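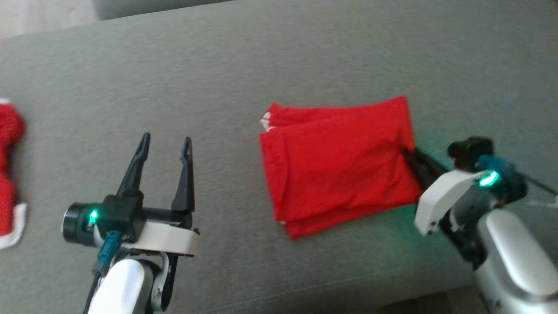 Robotic laundry folding

Robotic laundry folding is the handling, smoothing, folding and stacking of washed clothing and household linens by a machine. It is among the most studied problems in home robotics and is often used as a test of whether general-purpose robots are ready for household work. Industrial machines have folded flat linens such as sheets and towels for decades, but the folding of mixed clothing in an ordinary home remains largely a research activity.

Background

Commercial laundries use fixed folding machines that depend on a human operator to feed each piece in a known position. These machines are fast and reliable within a narrow range of items. They do not sort a pile, find a sleeve or turn a garment right side out. Work on household folding has therefore followed a separate path, using one or two robot arms guided by cameras.

Early systems treated folding as a series of planned steps. The machine lifted an item, turned it to find its corners, laid it on a flat surface and folded it along set lines. A single towel could take many minutes. Later systems have relied more on learning from demonstration, in which a person guides the arms through a task many times and a control program is trained on the recordings.

Difficulty of the task

Cloth has no fixed shape. A shirt dropped twice on the same surface will land in two different ways, and much of it may be hidden under its own layers. A rigid object such as a cup can be described by its position and angle, while a crumpled garment cannot be described so simply.

Gripping presents a further problem. Two-fingered grippers are common on research robots and can pinch an edge or slide beneath a fold, but they have little sense of how many layers they have caught. Picking up two layers in place of one is a frequent cause of failure. Soft surfaces such as couches and beds add to the difficulty, as a finger pressed down to reach under the cloth may sink into the padding or drag the fabric beneath it.

Items with trim, lining or thick seams behave differently from plain cloth. Seasonal articles are seldom found in training recordings and tend to be handled less well than towels and T-shirts.

Evaluation

No single measure of folding performance is in general use. Published results may report the time per item, the share of attempts completed without help, or the neatness of the finished stack. Results from different groups are hard to compare for this reason.

The Nolesetti trial, led by Roxana Villca and Hammad Hashmi, recorded 1617 folding attempts on household items using a two-armed system. Attempts that began with the item laid flat were completed without help in 57 percent of cases. When the item began in a crumpled state, the figure fell to 15 percent. The authors concluded that unfolding and flattening, and not the fold itself, should be treated as the main obstacle.

A later study by Samina Ansari, known as the Markar study, examined recovery from mistakes. It found that systems trained only on successful folds often repeated a failed motion without change. Adding recordings in which a person corrected a poor fold reduced this behavior.

Household use

Plilten, a developer of home appliances, announced a cabinet-style folding machine but withdrew it before sale. The design required the user to clip each garment to a rail by hand, and reviewers questioned whether this saved any labor.

Yasir Shaikh has argued that speed matters less in the home than in a laundry, as a machine could work while the residents are out. Shabnam Sandhu has disputed this view, noting that an unattended machine must be able to stop safely and must not damage clothing.

See also

Dual-arm manipulation
Home automation
Learning from demonstration
Industrial ironing equipment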